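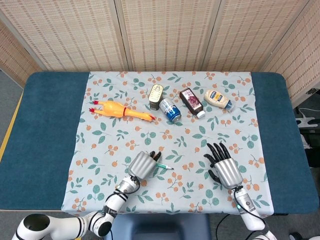 A rubber chicken and a small tin on a berry-print tablecloth.

July
By Gisela Herrera

Homework and the new school year at Sarkdale

Families have been asking since spring what the homework rules will look like in the fall. The new policy was approved at the last meeting before the break, and the full text will be in the handbook. These are the parts most parents will want to know before school starts.

The old policy was written when the school had fewer than 500 students and most of them walked home at three. Enrollment for the coming year stands at 575, and many students now ride the bus from Skonside, which means some of them don't get home until close to five. Teachers in the upper grades had also been setting homework without knowing what other teachers had set for the same night. A student could have nothing on Monday and four assignments on Tuesday. Most of the complaints that reached the office last year were of that kind. Few parents wanted homework dropped altogether.

In kindergarten through second grade there will be no written homework. Families are asked to read with their child on school nights. It can be any book, in any language, and a parent, grandparent or older brother or sister can do the reading. The reading log that used to come home in the folder is gone. Teachers told us that the logs were often filled in all at once on Sunday night, and that they learned very little from them.

Third through fifth grade will have math practice twice a week and one longer assignment, usually in reading or science, handed out on Monday and due the following Monday. The weekend in the middle is there for families whose weeknights are taken up with work or sports. No child has to use it.

Sixth through eighth grade is where the biggest change comes. Each subject now has set homework nights. Math and history share two nights, English and science share another two, and languages can use any night for short vocabulary review. There is no homework on Fridays. Tests will go on a shared calendar so that no class has more than two on the same day. A teacher who needs to move a test has to ask the grade-level lead first.
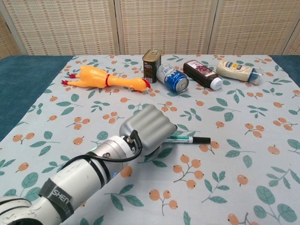 The calendar will be kept in Trurkeo, the same program that families already use for attendance and lunch balances. Your login stays the same. Once classes begin you will see a new tab called Assignments, and each entry will show the subject, the date it was set and the date it is due. Grades will still be posted on the report card page as before. If you have more than one child at the school you can switch between them with the menu at the top.

Some families don't use Trurkeo or don't have reliable internet at home. A paper copy of the week's assignments will be available from the front office every Monday, and homeroom teachers will send one home on request. You only have to ask once and it will continue for the rest of the year.

Late work

Late work had been handled differently from room to room. One teacher took off a full letter grade and the teacher across the hall took off nothing. Starting in the fall, students in grades three through eight can turn in homework up to three school days late for partial credit. After that it will be marked as missing. A student who has been out sick gets one extra day for each day absent, and the count begins the day he or she comes back. Long projects are not covered by this rule - teachers will give those dates and conditions in writing when the project is assigned.

Parents can write a short note when a family emergency gets in the way. Teachers have been asked to accept these without requiring details.

Homework room

The homework room will open again in the second week of school, in the library, from 3:15 to 4:30, Monday through Thursday. Last year it had space for 28 students and there was a waiting list by October. With the second reading area opened up there will be room for 51. Two teachers will be on duty each afternoon, and one of them will always be able to help with math. Students riding the late bus to Skonside can stay until the bus is called, and those being picked up by car should be collected at the Brito Street door. The front entrance is locked at four.

There is no charge. You do need to sign up, and the form asks which days your child will come. Please choose only the days you expect to use. Places left empty two weeks in a row will be offered to the next family on the list.

How long should it take?

We have been asked to give a time for each grade, and the handbook does include one. Third graders should be able to finish in half an hour. By eighth grade it may be an hour and a half on a heavier night. Children work at different speeds, though, and these times assume that the phone is in another room. If your child has worked steadily for the full time and still isn't done, you may stop and sign the page at that point. The teacher will look at what was finished and talk with your child about the rest. If it happens week after week, please call or write so that we can find out what is going on.

The policy will be looked at again in January, after the first semester grades are in. A survey will go home with students before winter break, and comments can be left at the front office at any time before then. Homework room forms are at the office now and should be returned by the end of the first week of classes.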